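What the quote leaves out

Pilar Benítez sent me the Tumell quote on Thursday and asked me to look it over before she signed anything. I've now read it more often than I've read most novels, and I still don't trust it.

On paper it's tidy. One mobile robot, two arms, one year of support, and a line near the bottom that says "task onboarding included." I called and asked what that covered. The man on the phone was pleasant and talked for 17 minutes. When I hung up I had written down three words, and one of them was "flexible."

My problem with equipment budgets like this is that the robot is the easy part. It has a price. You can argue it down. What you can't argue down is everything around it, which gets spread over other people's accounts so it never shows up in one place. Who pays for the hours of showing the thing what to do? Who pays for the floor space while that goes on? Niter at least puts those hours on a separate line, and it's an ugly number, and I respect them more for printing it.

Noemi Hutchins thinks I'm being unfair. Her view is that you should hold off on the robot, spend the first year on hand-held grippers and people, and see whether the recordings are any good before you commit to arms. The hardware is cheap next to a robot, I'll give her that. But she had it in her plan as a "small startup cost," and wages for people doing the same chore over and over are not small. They're the budget.

I asked to see the work itself before I put a number on it. I'd tell anyone to do the same, because a planning sheet makes it all look very clean.

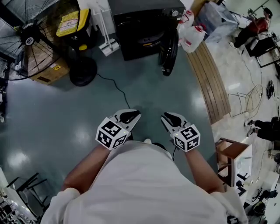

Two grippers, two hands, one cable to mind. Price that by the hour.

Look at the stuff on that floor, too – a big fan, a shop vacuum, a storage bin, cords. None of it is on the Tumell quote or in Noemi's plan. Floor space costs money whether or not there's a robot standing on it.

So I went back to Pilar with a counter-plan. Rent for 3 months, set aside 23 percent of the total for labor, and don't sign for support until somebody at Tumell defines "onboarding" in writing. She said the Curkden people bought outright and are happy. Maybe they are. They've also had theirs since April, and I'd like to hear from them after the first renewal bill.

I still have the Ambrose quote to read. It's longer.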